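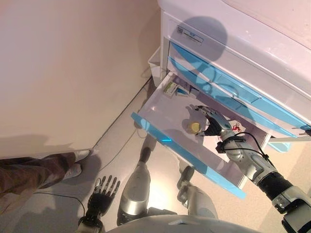 Step 3. Put the labels on the drawers

Wipe each drawer front with a cloth and let it dry for 2 minutes. Labels do not hold well on a dusty surface.

Write the name of the contents in large letters, for example "Bandages" or "Gloves". Cut the label to a width of 32 mm and press it from the middle to the sides — this way no air stays under it.

Step 4. Make the list

Write the same names on one sheet of paper, in the same order as the drawers. Check the list every April and replace the labels which became pale.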